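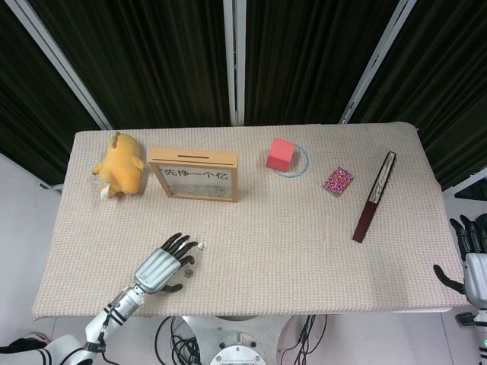
Faith Muli asked whether a money box with a clear front teaches a child to save or simply teaches the child to look at money, and added that hers had been emptied twice before December. The question reached us while this review was being prepared, and it is a fair one to put to any box of the kind.

The box under review was supplied by Mrema and is square, with a light-brown wooden border, a clear panel at the front and a dark slot along the top edge for coins. Black Chinese lettering across the upper part of the panel reads 先挣一个亿, which may be rendered as "first, earn a hundred million". The wording is plainly intended to amuse. Younger users will need it translated, and several of our readers may find that the joke is lost in the process.

Our assessment took place over 12 weeks in the reading room at Hemis, where the box stood on the activities table among the soft toys and blocks. Members of the Saturday-age group, as well as their parents, were invited to contribute small change towards new craft materials. At the end of the period the box held 1,231 coins, almost all of them of low value.

Capacity

The capacity proved adequate for a household and a little small for a shared room. Coins gather in a slope beneath the slot, and the box must be shaken from time to time if the corners are to be filled. Banknotes may be inserted if folded lengthwise, although they tend to rest against the panel and hide the coins behind them. We would suggest that notes be kept elsewhere.

Use by children

Children of eight and over managed the slot without help. It is thin, and those with smaller hands sometimes needed two or three attempts before the coin went in. The clear panel was a considerable attraction — more so than the lettering — and the rising level was discussed at most sessions. On Ms Muli's point, we observed no difference in how much was given once the coins had become easy to see, but interest lasted longer than it did with the tin used previously.

Stability

A full box is heavy and stands firmly. An empty one is easily pushed along a tablecloth, and we recommend placing a handful of coins inside before it is put to use. It should be kept away from the edge of any table where play is taking place.

Care

The border should be wiped with a dry cloth. Fingerprints on the panel are noticeable in daylight and were removed with a soft duster each evening. Damp cloths left a faint bloom, which cleared by the following morning.

Comparison

The Dikix tin, used in the same room last year, costs less and takes more coins, but offers no view of the contents. The box from Trendeo is larger, and its lid was found to work loose. For a bedroom shelf or a family sideboard, the Mrema box is the one we would choose. For a public counter it is not recommended, as it cannot be fixed in place.

Rating: 8 out of 10

Filed under: Home & Family > Saving and Pocket Money > Tested

Reviews > Household > Children's Rooms > Money Boxes

Comments

wrenfield
We have had ours for a year and the slot is a nuisance with thicker coins. Otherwise very pleased with it.

P. Adair
Could you say whether the lettering rubs off? My grandson picks at everything.

Faith Muli
Thank you for taking up my question. I have since moved ours to a high shelf and the savings have improved a great deal.

tollgate20
Bought one for my brother, who is forty-six. He has put in three coins and a button.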